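Section 4. Setting up the bench rack and stowing tape

This section applies to the Zodeso bench rack as supplied to the Prisonholm packing rooms. It replaces the sheet headed "Racks and Rolls" issued in November. Read Section 3 (Covering the bench) before starting.

4.1 Preparing the surface

1. Clear the tabletop and wipe it down.
2. Lay the cloth and pull it smooth. Folds under the rack will make it rock.
3. Leave at least 27 cm between the rack and the front edge of the table.

Note: A dark cloth is preferred. Pale tape and offcuts are easier to find on it.

4.2 Placing the rack

1. Lift the rack by both end panels. Do not lift it by the rods.
2. Set it down on the cloth and press lightly on each corner in turn.
3. If the rack rocks, lift it, smooth the cloth again and repeat step 2.
4. Check that every rod is seated in its socket. A rod that turns freely may stay in use. A rod that slides lengthways must be refitted (see 4.5).

Caution: The rod ends are a close fit. Keep fingers clear of the sockets when refitting.
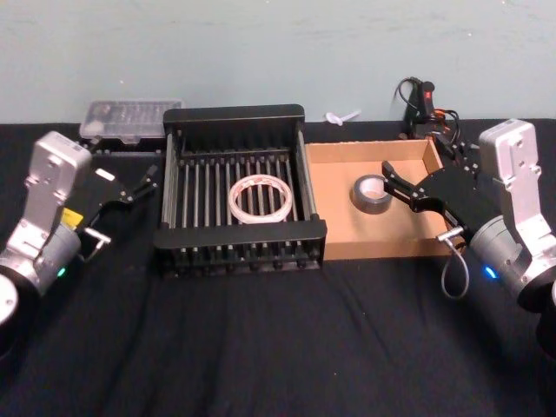 Tape in current use is divided between two places, according to type. Parcel and cloth tapes are stored in an open, shallow cardboard box beside the rack. The roll of grey tape in its box shows the usual arrangement, with the black rack standing in the middle of the table. Double-sided tape is kept on the rack. Do not mix the two types in one box, as exposed adhesive picks up fibres from the cardboard.

4.3 Stowing double-sided tape

1. Press the loose end back on to the roll.
2. Lay the roll flat across the tops of the rods. Do not stand it on its edge between them.
3. Position the roll clear of the end panel so that it can be gripped by its outer edge.
4. Do not stack rolls.

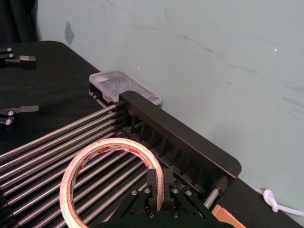

4. 4 Taking a roll from the rack

1. Grip the roll at its rim and lift straight up.
2. Do not drag the roll along the rods. Dragging roughens the edge of the tape and leaves adhesive on the metal.
3. Return the roll to the rack after use, as in 4.3.

4.5 Care and refitting

Wipe the rods with a dry cloth after every 9 packing sessions. Remove adhesive with Festuvier spirit cleaner applied to the cloth, never to the rack. To refit a rod, ease the end panels apart by hand, enter one end of the rod fully, then the other.

Racks of the 1981 pattern have fixed rods and cannot be refitted. Return these to Ramasamy stores.

Sheet revised May 30, 2025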